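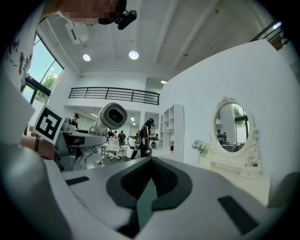 Home | News | Reviews | Paddock | Tickets

Coltow Lap Timer: a long weekend with the Favum 2

Trackside timing used to mean a clipboard, a stopwatch and a friend who owed you a favor. The Favum 2 from Coltow wants to replace all three for 171 dollars, and I took it to the endurance meeting at Lerico to see how far it got.

Setup took 40 minutes, most of it spent agreeing to things. You pair the box with your phone, pick your circuit from a list, and drive one slow lap so it can find the start line. It found ours on the second try. On the first it decided the start line was in the parking lot, which would have done wonders for my average speed.

Once it knows where it is, it's very good. I logged 1067 laps across the meeting with three cars sharing one unit, and only a handful came out as nonsense. Sector splits matched the official sheets to within a tenth. The display is bright enough to read in full sun, and the live gap number is big and plain, so you get the bad news quickly.

Battery life is less cheering. Coltow says a full night stint. Mine gave up a little after 3 a.m. with a polite beep, during the only part of the race when we were gaining on anyone. Bring a power bank and some tape.

The mount is the weak spot. The suction cup let go twice on the kerbs at the Bhat chicane, and the second time it spent the rest of the stint under the pedals, still timing. Full marks for commitment. I've since bolted it down.

The app keeps your last 1000 laps and then quietly starts deleting the oldest, so export on Sunday before you load the trailer. I found this out on Monday.

Worth buying? For a club team, yes - but budget for a proper bracket. Four stars, one held back for the pedals.

Recent reviews
Cheap racing gloves, ranked by smell
Quick-lift jacks for small budgets
Lerico campground: bring earplugs
Radio headsets that survive rain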